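Open Day Safety Walk-Through — Manipulation Room, Ilwood Building
Checklist with comments, second version

Filled in by: Jin-sol Son
Checked together with: Beverley Whitcombe (building), Kevser Eren (demonstrations)
Event: August open day, public groups from 10:00
Marks used: OK / OK with comment / To fix before opening / Does not apply

1. Arrival and entrance

1.1 Front door opens fully and stays open with the hook. OK.

1.2 Signs to the demonstration rooms are placed at the eye height of adults and also of children. OK with comment. The sign beside the elevator points left, but the short way is right. Both ways arrive to the same corridor, so I leave it, but Beverley prefers to turn it.

1.3 Visitor limit is written on the door. OK. The limit is 16 persons in the room at one time, guides included. Last year the guides were not included in this number and it became too crowded near the window.

1.4 Registration list is printed. OK. We have 59 names for the morning. Persons without registration can join if a group is not full.

2. Floor and walking way

2.1 Walking way is 46 inches wide or more at all points. OK with comment. I measured it from the door to the second exit. The narrowest point is at the coat rack, where it is 46 exactly. Please do not hang big backpacks there, they make it narrower.

2.2 Cables crossing the walking way are under a cable cover. To fix before opening. One cover is missing its end piece, and the edge stands up a little. Ga-eun Kang has a spare one in the Sung storage room.

2.3 Cables outside the walking way are kept together. OK with comment. Inside the demonstration area it is permitted that cables are on the floor, but visitors must not go in.

2.4 Carpet has no lifted corners. OK.

3. Demonstration table: storing food containers

3.1 Table stands firm when pushed by hand from each side. OK.

3.2 Objects on the table are light, closed, and not made of glass. OK with comment. Kevser proposed a ceramic bowl for the afternoon. I asked for plastic, and she agreed.

3.3 Person doing the demonstration has sleeves above the wrist or tight sleeves. OK. Also no rings and no long necklace.

3.4 Gripper cables have enough length for the full movement and do not pull. OK with comment. Please check again after each change of person, a taller person needs more cable.
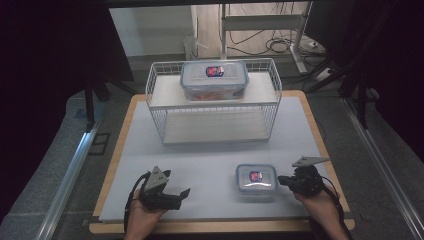 Can visitors try the hand-held grippers themselves?

Visitors from 12 years can try them in the last part of each demonstration, one person at a time, with Kevser or Ga-eun standing beside. Smaller children can watch from the line.

3.5 Fingers of visitors are kept away from the gripper jaws. OK with comment. The force is small, but a pinch is a pinch, and a child will be frightened by it. The guide must say this before giving the gripper into the hand, not after.

3.6 Containers are washed between the groups. To fix before opening. There is no decision who does it. I wrote my name for the morning, and for the afternoon the line is still free.

4. Robot arm area (Nalline corner)

4.1 Emergency stop pressed and tested. OK. The arm stopped each time we tested it, and it did not start again by itself after we released the button.

4.2 Emergency stop can be reached by the guide without crossing the moving area. OK with comment. For a left-handed guide it is less comfortable. Bit-na Yeon is left-handed and she tried it three times, she says it is acceptable.

4.3 Speed is set to the demonstration level. OK. The setting is locked with a password — please do not write the password on the whiteboard again.

4.4 Barrier belt is closed on all sides. OK with comment. The belt is easy to open, and it only reminds people. One guide must always look at the visitors and not at the arm.

5. Electricity

5.1 Plugs and power strips have no damage that can be seen. OK.

5.2 No power strip is connected into another power strip. To fix before opening. I found one such connection behind the Ilier display. Ga-eun will bring a longer cable.

5.3 Total load on the wall circuit is below our limit. OK. Our limit for this room is 4,000 watts. The coffee machine must be connected in the corridor, it does not belong to this circuit.

6. Emergency

6.1 Both exits are free and unlocked from inside. OK.

6.2 First aid box is complete. OK with comment. The small plasters are few. I ordered more.

6.3 Each guide knows the meeting point. OK with comment. Four guides answered correctly and one said the old place, next to the bicycle stand. I explained again with the map.

Open points to close before 9:30: 2.2, 3.6, 5.2.

Remark from Beverley Whitcombe: agreed with the above. Please turn the elevator sign also.

Remark from Kevser Eren: for 3.6, I take the afternoon.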